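Can a robot do your chores?

By Primo Carbone, for the Plinora young readers' pages

Do you like to wash the dishes? Many children say no, and many parents say the same. So people often ask me when a robot will come and do it for us.

Some machines at home already do a part of the work. A dishwasher washes plates, but a person must put them in. A washing machine turns the clothes, but it does not fold your socks. These machines do one job, always in the same way, inside a box.

A robot arm is different. It can move to many places and hold many things. But first it must learn, and it learns slowly. In Idstead there is a robot class where the arms practice with kitchen toys. Toys are good for this, because a toy carrot does not get soft after 600 tries.
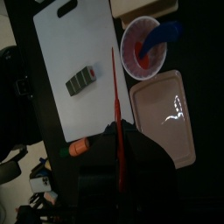

A red plastic knife in the robot's gripper, over a white cutting board.

Think about how you cut a banana. You hold the knife not too hard and not too soft. You look where the banana is. If it rolls, you stop it with your other hand. You do all this without thinking. The robot must work out every one of these steps. How far away is the knife? Which end is the handle? If somebody moves the board a little to the left, the old plan is no good anymore.

Shops have the same problem. In the town of Clorkstead, a grocery store tried a robot for putting soup cans on a shelf. With cans it was quite good, as all cans have one shape. Then they gave it bags of rice. A bag changes its shape each time you lift it, and the robot dropped 3 bags in the first morning. A worker named Tikkanen picked them up and finished the shelf.

Cups and spoons are also harder than they look. The opening of a cup is small, and the fingers of the robot have to go in without pushing the cup over.
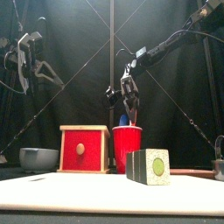
When will a robot clean my whole room?
Not soon. Robots can do some small jobs when people prepare the place well, but your room has too many different things in it, and they are in a new place every day.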